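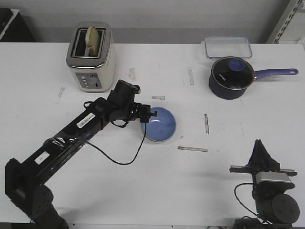

# Carnlow's soup swap is back in May

I went by the Edcombe Street hall last night and it's official, the soup swap is on again! Rafferty Mercado says 400 people signed up.

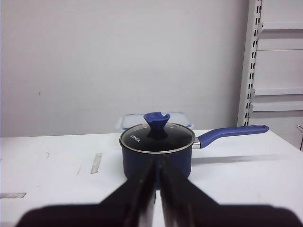
Tickets are free, but you do need to bring a quart of something hot. A plain saucepan with a glass lid is fine (mine's navy blue too), so please don't go buy a fancy pot for this. 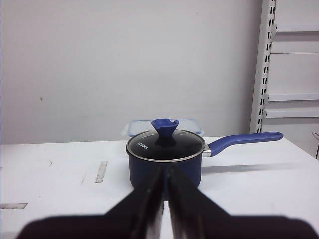 ## Parking

The Bellamy lot has 19 spaces, so walk if you can. Latrice Escobedo is handling bread, and I'm told there'll be plenty of toast.

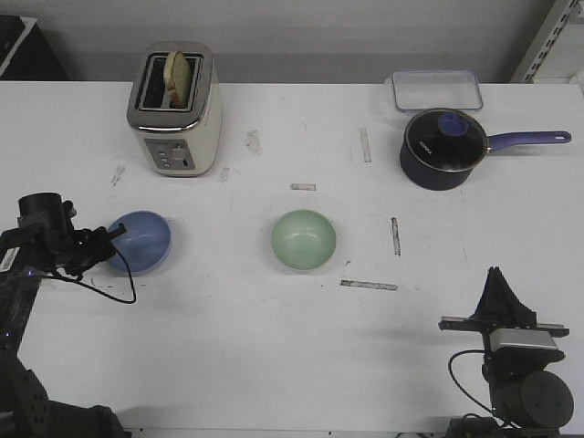 *Toast, bowls and a saucepan on a white tabletop.*

Doors open at 5 p.m.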